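Sirkley two-arm sorting cell, reviewed after nine weeks on our bench

We do returns at Overgaard. Kits come back from customers in cartons, and most of what is in a carton is a small device, a case, some paperwork and wire. The wire is the slow part. It comes back knotted, with leads from one kit wrapped around leads from another, and for as long as I have worked here two people at the intake bench have spent the first part of every shift pulling it apart and putting it in baskets.

In the spring the company leased a Sirkley cell from Bevico to take some of that over. I am one of the people who used to do the untangling, and I now run the cell on most of my shifts, so this review is from the bench. I did not see the quote and can't say much about whether it is worth the money to the company. I can say what it does and what it has done to the job.

What you get

Two small arms on an aluminum rail along the front of a table, grippers with yellow pads on the fingers, cameras, a controller, and a tablet on a stand. Ours is in an enclosure. Bevico delivered it in pieces on a pallet and their installer had it moving by the afternoon. Teaching it our baskets took another two days, most of which I spent standing there handing things to the installer.

The baskets are ordinary plastic ones that we already had. That was a relief. We had looked at a competing setup from Plastbridge that wanted its own molded trays, and we would have had to repack everything out of the trays before it went to test. With the Sirkley you show it the basket you have and mark it on the tablet.

The rule we run most is simple. Red leads go in the green basket, black ones go in the white basket, and everything else stays where it is until a person deals with it. You can set up more groups than that. We tried splitting by connector type as well and gave up after a few shifts, as the wrist cameras could not see the connector whenever it was lying face down.

How it works

You lay items out on the table, close up, and press start on the tablet. An arm goes down over the item, closes its fingers on the lead and lifts. If the lead is attached to a module, it is supposed to recognize that and pass on it, or hold the lead while the other arm holds the module, depending on the mode. Two-arm mode is the one worth having. With one arm it drags the whole knot around the table.

The pads are soft enough that we have not found crush marks on a lead so far. They have a pattern of small recesses in them, and a thin wire sometimes settles into one and doesn't want to come out when the fingers open. The arm then swings back with the wire still hanging from it. There is a setting called "shake on release" that helps. It was off by default and the manual has one line on it.

Speed: slower than a person, per lead. I am faster than it is on anything but the easiest pieces, and so is everyone else on the bench. It makes up for it by going through breaks, and by being left alone while we do something else. If you are picturing a blur of arms like in a packing plant, you will be let down.
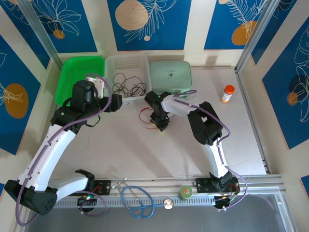
Both arms over the table, with a small black module and its red wires under the right-hand gripper.
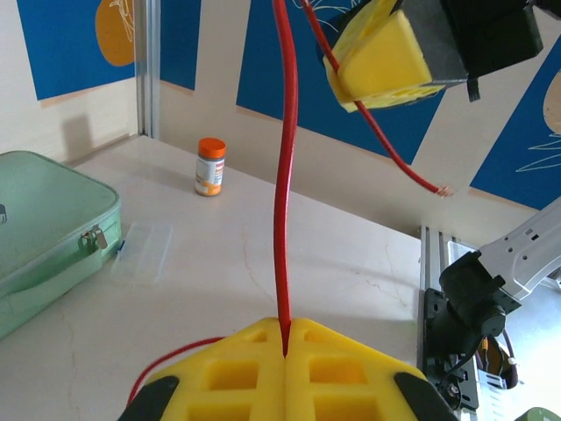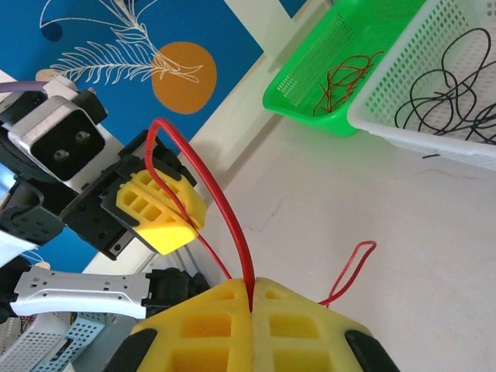

A red lead between the yellow pads in both of these close-ups. 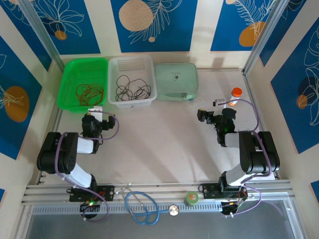
What the log says

The tablet keeps a running log and I copied the totals before writing this. Since installation the cell has handled 2,754 leads. It stopped and asked for a person 77 times. That looks very good and I want to be careful with it, because the log only knows about the times the cell noticed a problem. It does not know about the lead it set down next to the basket and recorded as placed, or the black one it dropped in with the reds. We find those at test, and we don't have a good number for them. My feeling is that misplaced leads were common in the first weeks and are uncommon now, and that the lighting has a lot to do with it. We moved a lamp and it got better the same day.

When it does stop, the cause is nearly always one of these:

A knot too tight to separate. It pulls, feels the resistance and quits. Good behavior. A person has to do those.

Clear plastic. Small clear boxes and lids are close to invisible to it on a pale table. It will plan a path as if they weren't there. We clear those away first when we remember.

Short scraps. Anything about the length of a finger gets missed, or gets picked up by one end and then lost. We sweep up scraps at the end of the shift.

The arm's own cable. The purple cables that run down the arms hang in loops, and if you tie them too loosely one can catch on a basket rim. If you tie them too tightly the wrist can't turn all the way. Bevico should ship a guide for this. We found a length that works and marked it with tape.

What changed for the people

This is what my friends at other shops ask about, so I will give it more room than the specs.

No one lost a job over it. There were two of us on untangling at the start of each shift and now there is one person who loads and watches the cell, and the other has moved to testing, where we were always behind. The second person was asked if they wanted to move and said yes. I know it does not go that way everywhere. I would still tell any shop to say out loud, before the crate arrives, what is going to happen to the people who do the work now. We were told a week after. It was a bad week, and it could have been avoided with a ten-minute meeting.

Hands are better. Picking at knots for an hour and a half every morning is hard on the thumbs, and several of us had wrapped thumbs by the end of a busy month. That has mostly gone away. If I had to pick one reason to keep the cell it would be this one.

The work is lonelier. Untangling was dull, but it was two people at a table talking. Watching the cell is one person and a tablet. We have started putting the paperwork station next to it so that there is somebody to talk to, and that has helped some.

The attention it takes is different too. You are not busy, but you can't go far, as a stop that sits for twenty minutes wipes out what the cell gained you. For the first weeks I stood and stared at it. Now I check cases and match serial numbers at the next bench and listen for the chime. The chime is too quiet. It can be turned up in settings, under Display for some reason.

One more thing on this subject. The tablet can show leads per hour for each person signed in. That number says almost nothing about the person. It says what was in the cartons. A supervisor looked at it in the first month and asked one of us why Saturday was so low, and the answer was that Saturday was all knots. We asked to have the sign-in made common to the whole bench, and the company agreed. If you buy one of these, settle that on day one.

Support and upkeep

Bevico answers the phone, which I can't say of every vendor we use. They logged in remotely twice to recalibrate and it was done before lunch both times. Software updates come at night and have broken something once: after one of them the cell forgot where the white basket was, and we had to teach it again.

Daily upkeep is wiping the pads and the table. Dust on the pads makes thin wire slide. We have replaced one set of pads. They pull off and push on, no tools. The screws at one base worked loose during the second month and the arm began to land slightly off to the side, so check those. The manual puts it down as a yearly job and I would do it monthly.

The tablet app is fine. Text is small. Starting a run takes four taps and should take one. There is a pause button on the tablet and a real stop button on the enclosure, and new people should be shown the real one first.

Things I would want to know before buying

It does not sort what it hasn't been shown. Plan on somebody spending time with it every time a new kit comes in.

It wants an uncrowded table. Cases and bottles can stay at the back if you mark them as fixed, and ours does run with things standing there, but if one gets bumped the mark is wrong until you redo it.

It needs a person within earshot for the whole run. The brochure says "unattended" and I would ignore that word. We tried one run over a lunch when everybody was out of the room, and came back to a stop that had come up shortly after we left.

Noise is low, a bit of whine from the elbows. You can talk over it easily.

Would I have it again

Yes, for our kind of work, with the one-person arrangement we have now. It is a steady, slow helper for a job that hurt people's hands. For a shop with only a few cartons a day I don't think it would pay for the floor space, and the loading and teaching would take as long as doing it yourself.

Four out of five. I took the point off for the chime, the cable routing and the per-person numbers. The lease is up for renewal in November, and the bench has been asked for its opinion this time. Mine is to renew, and to ask Bevico for a second set of pads up front.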